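Serra Says Color-Sorted Pantry Shelves Will Cut Food Waste. The Evidence Is Thin.

November 4, 2024

Serra, the housewares and storage company, wants shoppers to stop arranging their cereal by brand, by size or by who in the house eats it. Its new pantry plan, sold under the name Stimis, asks households to stack dry goods by the color of the box. The company says people who do so throw away less food.

The claim rests on a trial of 161 households, run over the summer by Cerska, a consumer research firm that Serra hired. According to a summary handed out at the launch, families using the plan reported tossing fewer half-finished boxes of cereal, crackers and pasta than they had before. The summary does not say how much food was involved. It does not mention a comparison group, and the households kept their own records.

"We asked people to write down what they threw out, and they wrote down less," said Lucrezia Parisi, who heads the Stimis line at Serra. "That's a result we feel good about."

Asked whether people who know they are being watched might throw out less food no matter how their shelves are arranged, Parisi said the company had "considered a range of factors" and would have more to share in December.
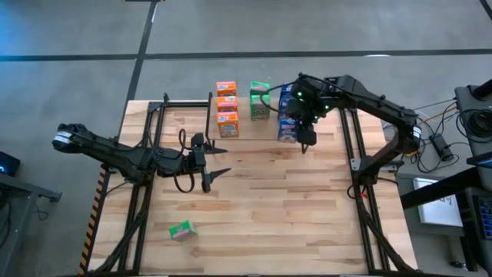
The plan itself is simple enough to fit on a card, and the $7 starter kit contains little more than one. Boxes of one color are stacked in a single column toward the back of the shelf, and each color gets its own column. On the butcher-block worktable the orange boxes are piled three high next to two green ones, with blue beside them, and the effect is certainly neat. The largest orange box sits at the bottom, as the card advises. It is also the hardest one to get at, with two boxes on top of it, and anyone who has tried to pull breakfast out from under a pile before school will see the trouble. The card recommends "rotating the stack weekly."

Loredana Costa, a home economist who teaches food budgeting classes in Jotavia, read the summary and was not persuaded. She said most of the waste she hears about from students comes from buying too much, and from boxes left open until the contents go stale.

"A stale box is stale whatever color it is," Costa said. "If you stack unopened boxes on opened ones, you may forget the opened ones are there. I would want to see someone check that before they sold it to me."

She was also puzzled by the idea of sorting by color at all. Manufacturers change their packaging often, and the same kind of cereal can come in several colors depending on flavor. A household that followed the card to the letter could end up with oatmeal and dishwasher tablets in one column. Parisi said the plan is meant for food only and that customers should "use common sense" with everything else.

Serra is selling the plan in 2 versions. The starter kit has the instruction card and a sheet of colored shelf labels. A larger set adds shelf risers and a log for writing down discarded food, and the company has not announced a price for it. Parisi said 2184 starter kits were ordered ahead of the launch. She declined to say how many of those went to stores and how many to people who plan to use them.

Two of the trial households were made available for interviews by the company. Both said they liked the look of their shelves. One said she had stopped buying a second box of crackers when the first was still open, a habit she put down to the log she had to keep. The other had gone back to her old arrangement by the end of the trial and could not recall whether she had mentioned it to the researchers.

Cerska did not respond to questions about how such cases were handled. The full report has not been published, and Serra would not commit to releasing it. The kits are on sale now in Jotavia, with other cities to be named later.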